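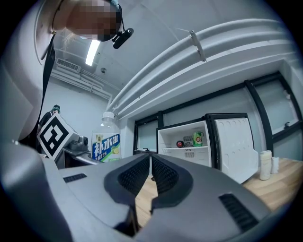

My aunt Aurora left me the keys to the Hatar workshop in August, along with 82 unlabelled tins and a note that said "start with the long counter, love, and don't let Natália help". Natália Barreto was already helping. She'd been there since seven with a flask of coffee and very firm opinions about tins.

"We could just tip them all out," she said.

"We could not," I said, and then we did, obviously, because the first lid came off in her hand and there were buttons everywhere! Brass ones, glass ones, a horrible one shaped like a terrier. I found three that matched my old school coat and had to go and stand by the door for a minute (I told her it was the dust).

Aurora Calado never threw a thing away. She had worked 40 years for Veloso, the coat people, and I think she brought a bit of the place home with her every evening, in her pockets, until there was more of it here than there. Under the buttons in the ninth tin was a folded receipt for 2,158 yards of blue ribbon. Paid in full, it said, in her lovely slopey writing.

"Where do you put that much ribbon?" said Natália.

I looked at her and she looked at me, and we both looked at the cupboard at the back, the one that had been painted shut for as long as I'd been coming here. She put down her coffee. I went to find a knife for the paint.

It took us till gone four to get the door open, and the ribbon was only the front row. Behind it, stacked right to the top, were more tins.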